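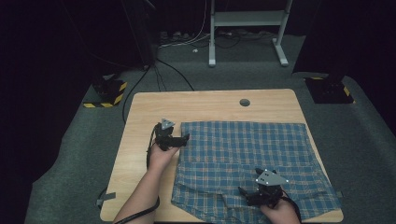 What does the Trudevum cloth station consist of, and who may set it up?
The station comprises one work table, two fixed equipment bases and one pair of hand-held grippers. Setup is open to any staff member who has completed the bench orientation. The grippers are always issued as a pair, one for each hand, and each carries a triangular marker plate on top. Both cables should run back past the wrists and away from the table, as they do when an operator is working on a plaid cloth spread over the wood. A cable lying across the fabric must be cleared before work resumes.

Where may people stand?
Operators stand at the near side of the table. The bases marked with yellow-and-black tape are not to be leaned on, moved or used as shelves. Requests to reposition a base go to Raymonde Leclerc at the Walitz office.

How often are the marker plates checked?
Plates are checked at the start of each shift and again after 18 garments. Wipe them with a dry cloth only. A plate that can be turned by hand is loose, and the gripper must be withdrawn until the plate has been refitted.

What should be inspected on the gripper fingers?
Inspect the inner faces for lint, scratches and thread ends. Open and close the jaws fully 6 times and confirm that both fingers travel smoothly.
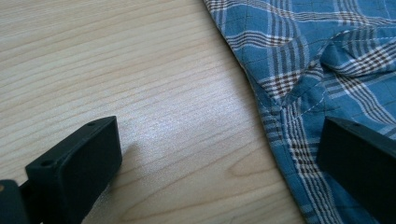
Check also that the mounting holes on the top faces are free of fluff. Fingers are replaced in pairs, including when only one shows wear. Spare sets are kept in Hiebert drawer 17.

May the table be cleaned with a spray product?
No. Use a barely damp cloth and allow the surface to dry before any fabric is laid out. Polish leaves a film that changes how cloth slides.

What is done when a gripper stops responding?
Release the handle, set the gripper down and check the cable connection at both ends. If the fault persists, report it on Form 578 and attach a Clisturen repair tag. Staff may not open the housing.

When is the station out of service?
The annual overhaul takes place in August. Bookings reopen once both grippers have been recalibrated.

This website uses cookies to improve your experience. Accept all | Manage preferences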